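Havden bread bin, reviewed
Kitchen pages, by Hawi Workneh

Our last bread bin was a roll-top that had lost its roll. The Havden replaced it in November, and it has lived on the bench beside the kettle ever since, through one very humid summer and a household of five who all cut bread differently.

It is a plain steel box with a bamboo lid that flips over to become a cutting board. The colour we bought is called Negash, a greyish green. There is also a cream. I paid $124 at Pruvineo, the homewares place near the station, and saw it later for less, so shop about.

Size first. The inside takes a full sandwich loaf lying down with room for a few rolls beside it. A tall sourdough from the bakery will fit only if you turn it on its side, and a long Vienna won't go in at all. The maker says bread will keep for up to 6 days. I got four out of a supermarket loaf in dry weather and closer to three in February, when everything in the cupboard was going soft anyway.

Most of that depends on what you do with the bag. Bread left in its plastic and then shut in the bin sweated and went mouldy sooner than bread in a cotton bag. Crusty loaves did best with nothing around them, cut side down. If you buy sliced white and like to leave it wrapped, you may not need a bread bin.

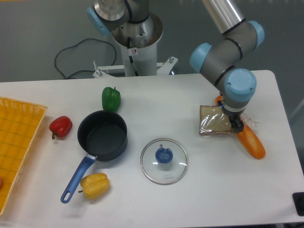
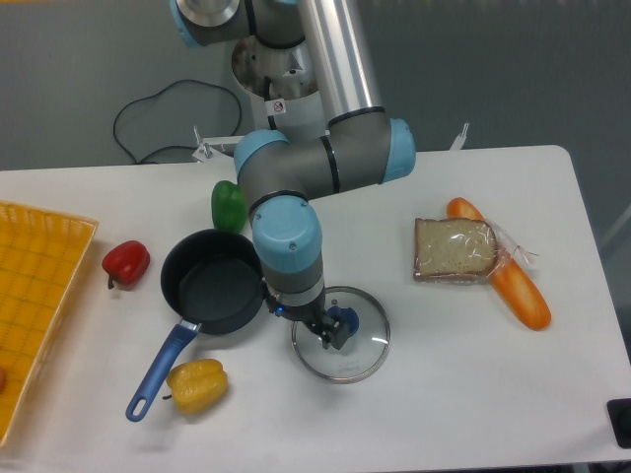 Votum Home & Kitchen, Issue 55, page 13

The lid is the part I would change. It sits in a shallow groove and there is no seal, so it rattles when the drawer underneath is shut hard. It also has no knob or handle, only a finger notch at each end, and with buttery hands I dropped it twice. The second time put a small dent in the corner of the bamboo.

As a cutting board it does the job. There are crumb channels on one side, cut deep enough to be useful, though they are a nuisance to clean and need an old toothbrush. I oiled it once a month. It has darkened a bit and hasn't warped.

The vent holes are at the back, low down. Push the bin hard against the splashback and you block them – I did this for the first fortnight before reading the leaflet. Four rubber feet keep it from sliding. One has come unstuck and I have glued it back on.

Cleaning is a wipe with a damp cloth and a proper dry afterwards. The powder coating marks if you use the green side of a scourer.

Would I buy it again? At full price, probably not. On sale, yes, and I'd get the cream, as the Negash shows flour.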